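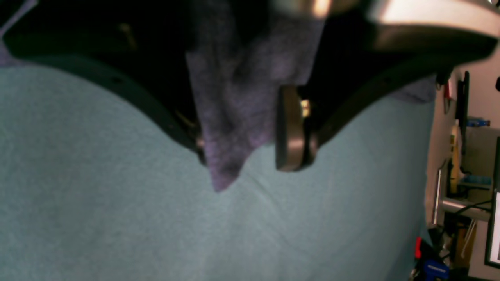 # About Fesberg

Hello! We're Fesberg, a small workshop that spends its days trying to get machines to do the jobs most of us put off until the evening. Laundry, mostly. Cloths, tea towels, T-shirts, the odd pillowcase, and lately a bit of packing and sorting for shops that would like a hand with theirs.

I started the company in Jelten with one second-hand arm and a kitchen table, and I still write these pages myself, so if the tone wanders you know who to blame. The question people ask me most (at parties, at the dentist, once halfway through a haircut) is whether a robot can do the housework yet. So I thought I'd use this page to answer it properly and tell you who we are along the way.

## Can they do it yet?

Bits of it. A machine can pick up a cup it has seen before and put it where cups go, and it can do that all afternoon without getting bored. Boxes are fine. Tins are lovely! If you run a small shop floor and everything on it is stiff, square and in the same place each morning, there's plenty you could hand over today.

Cloth is another matter. A mug has the same shape on Monday's shelf as it has in the sink, but a vest has a different shape every time you let go of it. It hides its own corners. It sticks to the thing underneath, and a gripper that closes a touch too low comes up with two layers when you wanted one. You and I sort that out with our fingertips while thinking about supper, and I never gave it a moment's credit until I tried to teach it to a pair of metal fingers.

Our current rig is called Yan. Yan has done 3000 practice picks on soft things, and we keep a note of each one, good or bad. In 2308 of them it came away holding the piece we'd asked for and only that piece. I was thrilled with that number for an evening, and then I imagined a washing basket handled by somebody who got it wrong that often, and I went back to work.
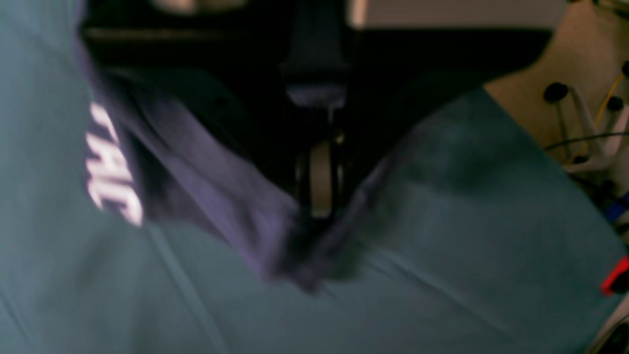

*Dark cloth on teal fabric, with the gripper right over the spot where the two meet.*

Two fabrics lying together is the bit we care about most at the moment. Dark on pale is kind to the cameras, dark on dark is horrid, and anything with big printed letters on it is a mixed blessing: easy to spot, but the print changes how the cloth bends, so the fold goes somewhere you didn't expect. Fleecy things grip nicely and then won't let go. Slippery linings are still beyond us, and I'd rather say so here than have you find out after a long drive to see us.

## Picking up and folding

These are separate jobs and we treat them that way. Picking up means finding the edge, pinching it, lifting it and not dragging everything else along for the ride. Folding comes after, and it needs the cloth more or less flat to begin with, so a poor lift spoils a fold before it has started. A plain tea towel takes Yan 25 seconds from a good lift to a tidy square. I can beat that easily, even with a cup of tea on the go. A fitted sheet I can't fold either, so we've agreed to leave that one alone for now!

## Jidura

Jidura is our other project and it's for shop floors. It uses the same fingers and a good deal of the same know-how, but the work is returns: taking a garment out of a heap, laying it down and passing it along for a person to check. We like that last part. A person with an eye for a loose hem is worth having, and lifting things out of a heap all day is the part that hurts their shoulders.

We ran our first proper Jidura trial in March and changed nearly everything afterwards, including the height of the table. Version 2 is the one we're working with now. It's slower than the first and drops far less, and the people who stood next to it much preferred it.

## How we work

We're a small team and everyone takes a turn at the bench, me included. We test with ordinary clothes and cloths, creases and all, as nobody's washing arrives pressed. When something goes wrong we write down what the cloth did before we touch the software. That habit has saved us more time than any clever bit of code.

We don't sell a home robot. I get very nice emails asking for one, and I'm sorry, there isn't a waiting list either. What we do offer is short trials for laundries, small warehouses and clothing shops. Send us a bag of the awkward stuff and we'll try it, then tell you plainly which pieces worked and which ended up on the floor.

## Come and say hello

The workshop is in Jelten and visitors are welcome if you let us know first through the contact page. Wear something you don't mind us eyeing up, especially if it's fleece.

*Page last updated August 21, 2020*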